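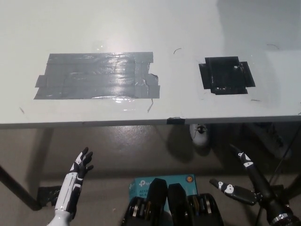 How to complete the quarterly business confidence return

The Groscombe business confidence return is open to any firm with premises in the district and at least three employees. The answers are used to prepare the local barometer. The form takes 30 minutes to complete if the figures listed in step 1 are to hand.

Step 1. Gather your figures

You will need:
Your headcount on the last working day of the quarter
Turnover for the quarter and for the same quarter a year earlier
The number of vacancies you expect to advertise in the next three months
Your reference number, printed at the top of the invitation letter

Firms that changed their accounting year after August should use the management accounts for the nearest matching period and say so in the comments box.

Step 2. Choose who will answer

The return should be completed by an owner, director or finance manager. Where possible the same person should answer each quarter. If that person has left, enter the new name on page 1 before continuing.

Step 3. Answer the outlook questions

Questions 4 to 9 ask whether you expect trading, prices and staffing to rise, fall or stay the same. Answer for your own firm only. Your view of the wider economy is requested separately in question 10.

Do not leave an outlook question blank. Select "Don't know" where you cannot give a view.

Step 4. Enter hiring plans

Count permanent and fixed-term posts. Agency staff are left out. Firms with more than 50 employees must also complete the supplementary table, which divides posts by site.

Step 5. Check and submit

Totals that do not agree are marked in red and must be corrected before the form can be sent. A receipt is issued by email. Please keep it with your records.

Returns for the last quarter were received from 923 firms. Queries about the form should be addressed to Eldana Tamiru, Survey Office, quoting your reference number.

Page last reviewed: 2023-01-02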